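Bunum Cloths, Red

I started selling these because I got tired of napkins that fight back. You know the kind — stiff as cardboard out of the package, and they slide off your lap before the soup shows up. The Bunum is thin and soft, and it's the cloth I grab at home for pretty much everything: bread basket, sticky kid hands, wrapping up a sandwich when I can't find a lid.

They come from Serra, a small mill I've been buying from since my first June market, and red is far and away the color people ask for. My best guess is that it's cheerful on a pale table and hides tomato sauce (I've tested this more than I'd like to admit!).
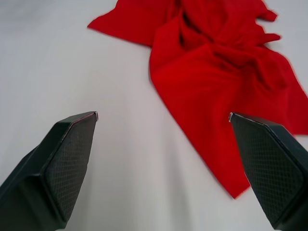 Now, folding. I don't iron mine, and I'm not going to tell you to. Give it a good shake, smooth it with your palms while it's still a little damp from the wash, and hang it over a chair. If you want sharp corners for a holiday dinner, a warm iron on the back side will do it in a minute or so.

Sold in packs of 8. Wash the first time by itself, please, or with other reds — I lost a white pillowcase that way. After that, warm wash, low dry, no softener. I've put one of my own through roughly 60 washes and it's still in the kitchen drawer.

Also in the same cloth: the Skovora table runner, and the Irkard apron once I get more ties in. If you want a mixed pack of colors, put it in the order notes and I'll see what's on the shelf.

Item no. 284. Ships folded flat in a paper sleeve.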